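Notes for the library talk, evening session, Plirkolville

Start slow. Thank everyone for coming out in January, and thank Nusrat Mollah for the tea and for lending me her copy of The Leden Orchard when mine fell in the bath.

Ask for a show of hands: who has given up on a book at page 50? Keep your own hand up. Tell them I used to finish everything, right down to the acknowledgments, and that I have softened a good deal with age.

First book: The Leden Orchard. It's 400 pages and I loved nearly all of them, even the long middle part where the sisters do little but prune trees and quarrel over a will. Read the paragraph about the frost (sticky note, blue). Take your time with it, you always rush. Mention that the ending divided our group, and let them argue if they feel like it.

Second book: Joo and the Winter Road. I put this off for ages thinking it was for children, and then I read it in two sittings with the phone turned over! The grandmother is the best thing in it. Don't give away what she has in the trunk.

Third book: Cleltetti. This is the big fantasy one, 5 volumes, 2,890 pages if you go the whole way. Be fair here. The maps are lovely and the second volume drags terribly, and I still think about the ferryman. Suggest that people borrow the first one and see how they get on, and say there's no shame in stopping there (see page 50, above, and wait for the laugh).

Then the bit about rereading. Tell the story of my mother's paperback mystery with the last page missing, and how she made up a different murderer for us every summer. Pause for water.

Questions. If it goes quiet, ask Nusrat what she's reading, she always has something on the go. Remind people that the sign-up sheet for next time is by the door and that large print copies can be ordered at the desk.

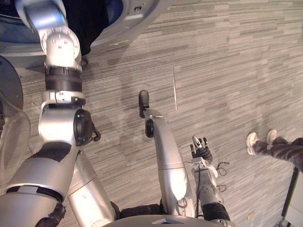
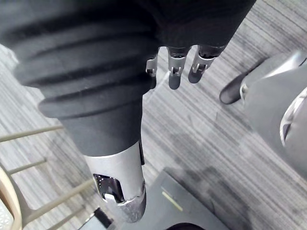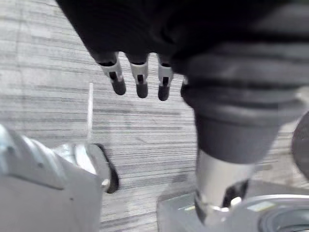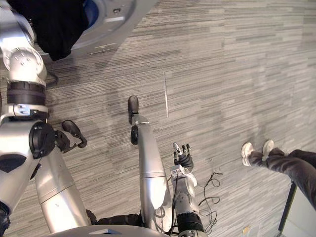

Robot arm and hand, over gray carpet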